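Shared kitchen check, Drarkholm house
Counter, jars and dry goods
Round: April
Checked by: Şengül Sönmez
Items on the sheet: 26
Passed: 19. Passed with a comment: 4. Still to do: the rest, listed at the end.

What a good round! I started with the counter this time and worked my way out to the floor, and I'd happily do it in that order again. Comments are under each item, so please read them even if your shelf got a plain pass (some of the best things I found were on plain-pass shelves).

COUNTERTOP

1. Wood surface free of splits and raised grain. Pass.
Run your palm along it, both ways. The oil Duman put on last fall has held up beautifully and I didn't catch a single splinter.

2. Stains and dark marks checked. Pass with comment.

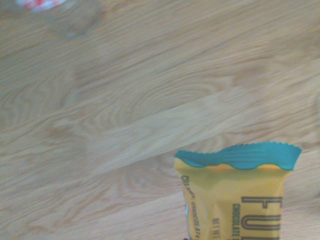 A mark is fine if it feels as smooth as the wood next to it. If it feels fuzzy or soft, water has got in, and it needs a light sanding and a fresh coat of oil. I love this wood, knots and all, and I'd much rather we sand early than replace a section. No bleach on it, please. Warm water, a drop of dish soap, wipe with the grain, dry with a towel.

3. Joint between counter and wall clean and closed. Pass.
An old toothbrush works wonders here.

4. Nothing hot set straight onto the wood. Pass.
The trivets live in the second drawer down. Use them!

JARS, BOTTLES AND LIDS

5. Glass free of chips at the rim. Pass.
Take the lid off and look at the rim against the light. I went through every one of the gingham-lidded jars and they are a joy, they close with such a nice firm turn.

6. Lids free of rust on the inside. Pass.

7. Contents and date on every filled jar. To do.
Masking tape and the marker are in the Ilach tin. Write what it is and the month you filled it. A pretty lid tells us nothing about what's inside.

8. Tall and heavy things at the back, drinking glasses away from the edge. Pass with comment.
Good work from everybody. One elbow is all it takes with stemmed glass, so keep it well in.

9. Shaker bottles opened, washed and aired. Pass with comment.
Flip the top and sniff. If you pull a face, it goes back in the sink. The underside of the flip-top is where the powder collects, and a cotton swab gets it out in no time.

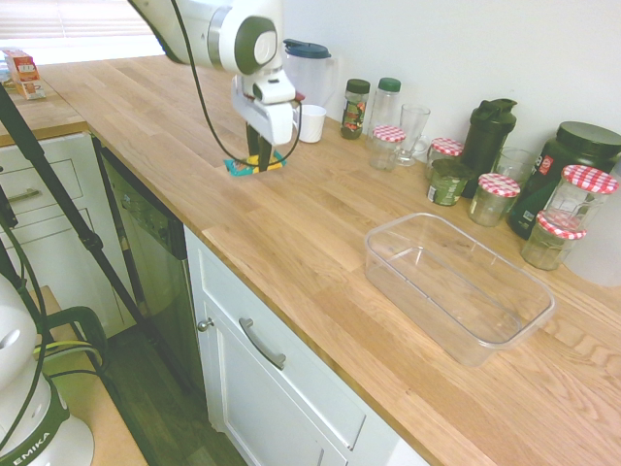
Gristus asked if the supplement tub could go in the cupboard with the flour, where it would be out of the steam from the dishwasher. Yes, great idea, as long as the scoop is dry when it goes back in and the lid is screwed all the way down. Gristus also wanted to know if the jars ought to be sorted by size or by what's in them. By what's in them, I'd say. Same kind of food together, oldest in front.

10. Plastic tubs free of deep scratches. Pass.
Scratches hold grease. Anything you can feel with a fingernail gets retired to the garage for screws.

11. Pitcher lid taken apart and cleaned. Pass with comment.
Lift the lid right off and get into the corners of the spout. Let it dry upside down on the rack before it goes back on.

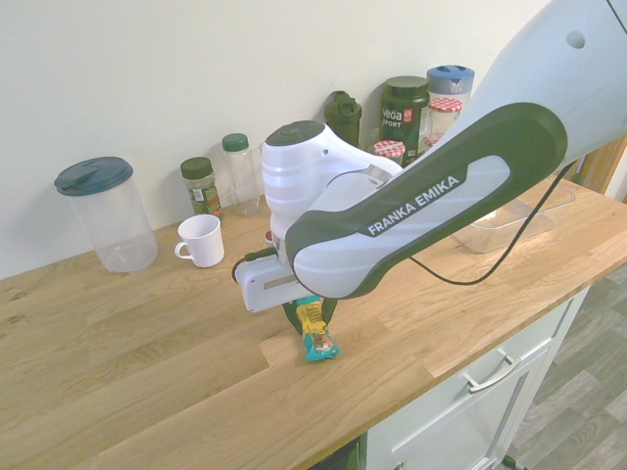 SNACKS AND SMALL PACKETS

12. Wrappers whole, no pinholes or open seams. Pass.
Squeeze gently and listen. If air comes out, eat it today or throw it out.

13. Loose bars and packets kept in a closed tub. To do.
A clear one is perfect, you can see when we're running low. This is the change I'm keenest on, it keeps ants off the counter and crumbs out of the drawers.

14. Spices within date. Pass.
Rub a pinch of the dried herbs between your fingers. No smell, no use. Buy the small jar next time and you'll taste the difference, I promise!

DRAWERS, DISHWASHER, FLOOR

15. Handles and knobs tight. Pass.
The screwdriver is back on its hook (thank you, Duman).

16. Dishwasher filter rinsed. To do.
It takes 6 minutes, bottom rack out first.

17. Floor in front of the dishwasher dry after a cycle. Pass.

Items 18 to 26 cover the pantry and the fridge, all checked with no comments except the fridge door seal, which is on the second page.

Still to do before the next round: 7, 13, 16. Initial next to the number when it's done and leave the sheet on the fridge door.

Ş.S.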